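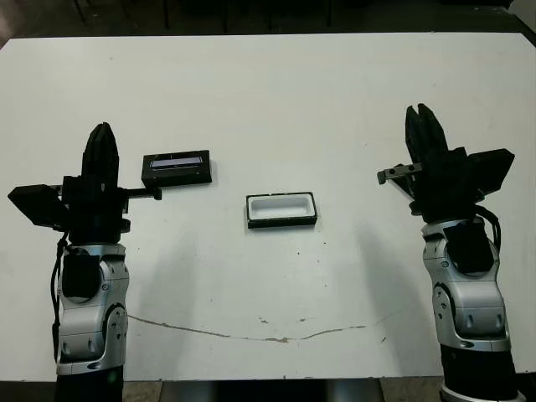
Nanami Hattori wrote back that a white table is a terrible idea, that it shows every pencil mark and every ring from every mug, and that I should tell people so before they go out and buy one. So I'm telling you, Nanami's right! It shows everything. I still want to spend the next 20 minutes talking you into one.

(Wait for people at the back to sit. Slide stays up.)

Hello, Zeltwood. The talk is called "Two Things on a Big Table" and it's about work surfaces, mostly how much you put on them. I got into this because of my own sorting bench at home, which was brown, and covered, and had been covered since I moved in. One evening in May I took everything off it to look for a lost hinge pin. I counted as I went, so I have a number for you: 57 things. Pens, two dead batteries, a tape measure, the other tape measure, a saucer of screws that matched nothing I own. And the pin was in my coat.

(Pause for the coat.)

What I did next was put back only what I was using. One job, a couple of parts, and wide open surface between them. I lasted three days the first time. The second time I painted the top white, two coats, and that made the difference for me, mainly with small dark parts. You drop a black screw on a brown bench and you're on your knees with a flashlight. On white it just sits there looking at you.

Look at the slide again if you like. Big white top, two small objects out in the middle, loads of space to get at either one. I'd love my bench to look like that on a weekday.

Now, shadows. People ask about this one a lot. A white top picks up soft gray shadows from anything standing over it, and some of you will hate that, especially for fine work. Kazuhiro Shimada moved his lamp over to the far side and says he stopped noticing them. I tried that and got glare, so mine's back on the left. Try both, see what your eyes put up with.

(If running late, skip to the part about labels.)

Where does everything else go? Boxes. I know, boring. But low ones, wider than they are tall, so you can see over them while you work and they don't tip when you reach across. I keep one on the table at a time and the rest on a shelf behind me. When the job changes, the box changes. Mine are from a little shop called Broltar and they're nothing special, a shoebox lid would do at first. 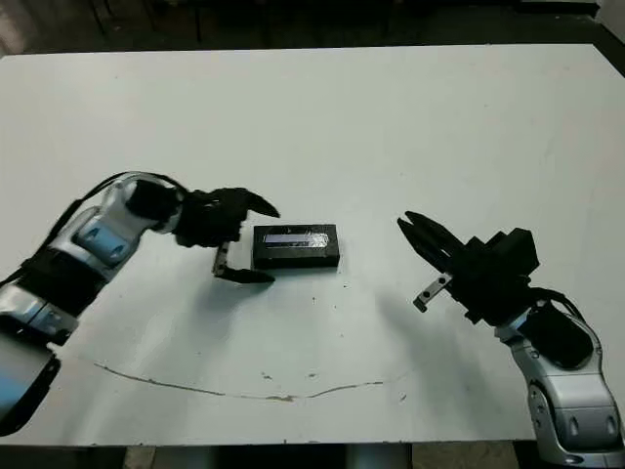 Labels go on the long side, the one facing you. I put mine on the lids for months, and then I stacked the boxes, and, well, you can guess how that went. Now it's a strip across the upper part of the front and a word or two in marker. Matte tape is easier to read under a lamp. The shiny kind is tougher, and I've got a whole roll of it to use up, so half my boxes have that and I tilt my head.

Leave a hand's width around whatever's on the table. I used to push things right up together to save room and then I couldn't pick one up without nudging its neighbor. With a bit of a gap you can come at it from either side.

Cleaning: damp cloth when you finish, dry cloth right after. Pencil comes off with a plain eraser. Mug rings I've given up on, I drink my coffee at the windowsill now (Nanami, if you're here, yes, that was your suggestion).

(Ask for a show of hands: who has a table they can't see the top of? Put mine up too, the kitchen one counts.)

Homework, if you want it. Pick one table, take it all off, put two things back and work like that for 30 minutes. Then tell me how it went, I'm around until the coffee's gone.

(Questions. Repeat each one into the mic. Paint samples are in the blue folder, pass them along the front row first.)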